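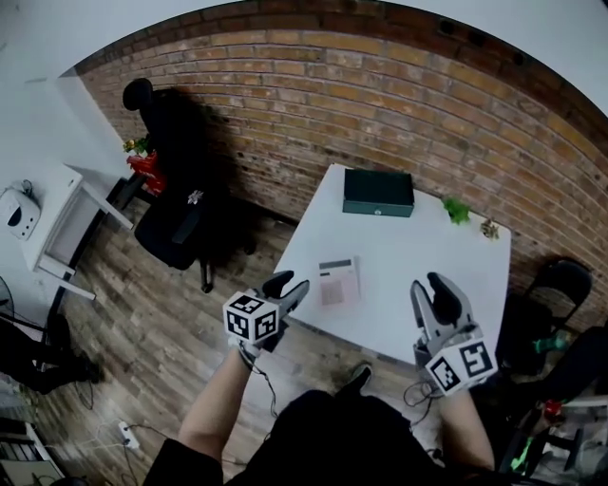

Fig. 1. Both grippers in hand at the table, with the green box and the calculator set out.

Trying Out the Cosari Hand-Held Gripper Kit
Project report, Intro to Robot Learning
Macarena Bravo (partner: Severin Schwaiger)

Why we picked this

Severin and I both wanted a project where we got to touch something. Our first idea was to steer a real arm with a game controller, but the lab arm was booked through February, so we went for the Cosari kit instead. You hold the two grippers, you do the task yourself, and the software turns your hand motion into paths an arm could follow later. Our question was pretty simple: can two students with no experience get usable recordings out of this thing, and is it worth what it costs?

What you get

The kit is two grippers, each with a marker cube on the back, plus cables, a head camera and a license for the Drivska software. The student price from Akl, the reseller, was $900. Shipping from Zitidport was free, which was nice, and it took forever, which wasn't.

Setup

The manual says 20 minutes. It took us an entire afternoon! Most of that was Drivska refusing to see the second gripper until we swapped the USB ports (the manual mentions this on the very last page, under "Notes"). Calibration was easier. You turn each cube slowly in front of the camera until the bar on the screen fills up, and if you go too fast it makes a sad little beep and you start over. We got to know that beep really well.

The tasks

We used a plain white table so the small stuff would stand out. There were two tasks:

Task A: pick up the pink calculator and put it down next to the green box.
Task B: undo the latch on the box, open the lid, close it again.

We took turns, one of us on the grippers and the other at the laptop starting and stopping. We ended up with 2458 recordings, and yes, my forearms have opinions about that number. Sessions were 8 minutes with a break in between. We tried longer ones in the beginning and we both got sloppy toward the end.

How it went

Task A was great. The curved fingers close nicely on a flat thing like a calculator, and after a bit of practice I stopped thinking about my hands at all. Drivska threw out very few of these, mostly the ones where I twisted my wrist and the camera lost the cube.

Task B was rough. The latch is small and the fingertips are kind of fat for it, so you end up nudging at it from the side. Severin got better at this than I did — he braces the box with the left gripper and flicks with the right — but his recordings still got rejected more often than anything in Task A. We think it's because one gripper blocks the camera's view of the other one's cube when your hands are that close together.

The cables bugged me more than I expected. They're thin and light, but they hang down in front of your legs and you learn to stand very still.

Would we recommend it?

For a class, yes, if the tasks are pick and place. For fiddly stuff I'd want slimmer fingertips, and Cosari doesn't sell any right now (I emailed and asked). A wireless version would be amazing. I'd also budget a full day for setup and read the manual from the back.

Still to do

We haven't trained anything on the Task B recordings yet. Severin wants to clean them up by hand first, and I want to throw out the worst ones and see what happens. The Task A training run is in Appendix 2.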